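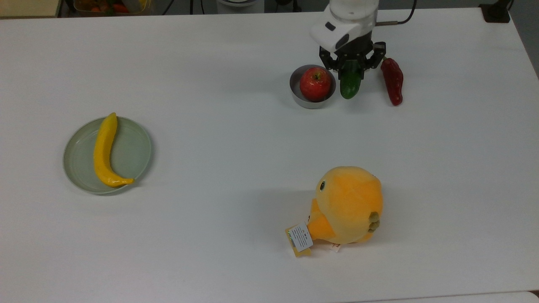 回収期間中に銃器を届け出た者は、不法所持の責任を問われるのか。

オストン地区の規定では、期間内に自ら届け出た場合に限り、所持そのものについての訴追は行われない。ただし、当該銃器が過去の事件に使用されていたと判明したときは、その事件の捜査は別途進められる。

2022年1月2日

筆者は昨年九月より、オストン地区における小火器回収事業の記録整理に携わっている。本稿は筆者個人の見解に基づくものであり、所属機関の立場を示すものではない。

制度の周知について

武装勢力の解散後も、山間部の集落には相当数の銃器が残されていた。地区当局は回収窓口を二か所に設け、届出の受付から保管、廃棄に至るまでの手順を文書で定めた。当初の告示は法令の文言をそのまま引いたもので、住民からは、家族が代理で持参してよいのか、弾薬のみの提出も認められるのかといった照会が相次いだ。現在の告示では、いずれも可能である旨が冒頭に明記されている。

なお、弾薬及び爆発物については持ち運びを控え、発見した場所を窓口に通報することが推奨されている。弾薬のみの提出は、通報を受けた処理班が現地で引き取る形をとる。

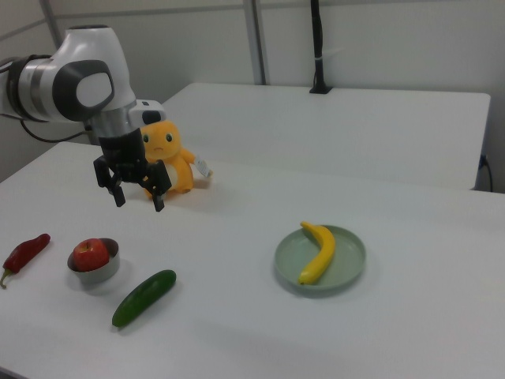 保管と廃棄の手続

受領した銃器には番号を付し、製造番号、口径、状態を台帳に記入する。製造番号が削られている場合は、その旨を記したうえで写真を添付する。保管庫の解錠には責任者二名の立会いを要する。

回収された銃器は600挺であり、このうち40挺は証拠品として検察に引き渡された。残りは切断のうえ溶解処分とされ、処分の都度、立会人の署名を付した記録が作成されている。監査を担当したグリゴリス・ラリス氏の報告書は、台帳と現物の照合において11件の記載漏れを指摘した。いずれも口径欄の未記入であり、既に補正を終えている。

今後の課題

告示の翻訳が遅れている言語があり、北部の集落では口頭での説明に頼らざるを得ない状況が続いている。また、トラスソープ方面から転入した世帯には、回収事業の存在自体が十分に伝わっていない。次期の実施要領にはこの二点への対応が盛り込まれる予定であり、要領が公表され次第、改めて本欄に記すこととしたい。

サイト内検索 キーワードを入力 検索

お問い合わせ | 無断転載を禁じます | ページの先頭へ戻る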